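Moving payroll from in-house to a provider in the middle of the quarter, is it a bad idea?

Posted in Small Employers, Payroll and Wages
September 3, 2026

Annapurna Namboodiri

Hello all. We are a small company with 24 people on hourly pay, and I do the payroll myself in a spreadsheet. It takes me up to 3 days every month. My director wants to give it to Rullbridge, and they are ready to begin this month. My worry is that September is the last month of the quarter. If they pay the last run and I paid the earlier ones, who files the quarterly return? And do they need all the old pay records, or only the totals for the year? The offer is $940 a month, which includes the year-end forms. I asked their sales person two times and received two different answers.

Duda

I changed provider in the middle of a quarter once and I would not repeat it. It is allowed, but the new company must load the year-to-date amounts for each employee, and also the tax deposits you already made, with dates. If one deposit is missing, the return will not match and you will get a letter. Wait for October 1. Then you file the third quarter yourself, and they start with clean numbers. You still have to give them year-to-date totals per person for the W-2 forms, but this is one file. Please ask also who pays the penalty when the mistake is theirs. It should be written in the contract. Run both systems side by side for one pay period and compare the net pay of each person, not only the total.

tomport

940 is too much for 24 people. ask for a price per head

Rekadach

I agree with Duda about October. One small addition: keep your own login for the state tax account. Our old provider had the only one and it took us weeks to get it back. And export your spreadsheets to PDF before you stop using them. 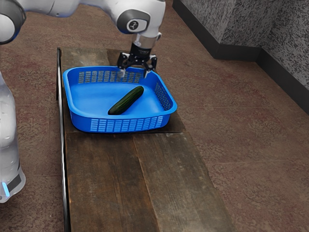
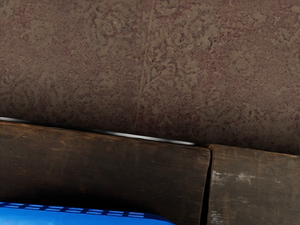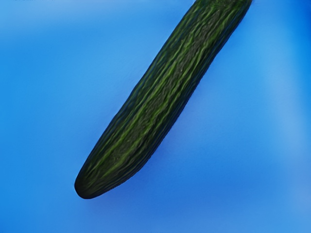
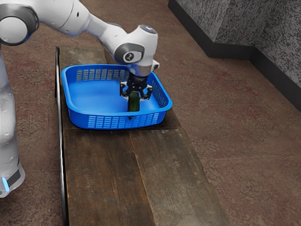 Simulated views, attached by Rekadach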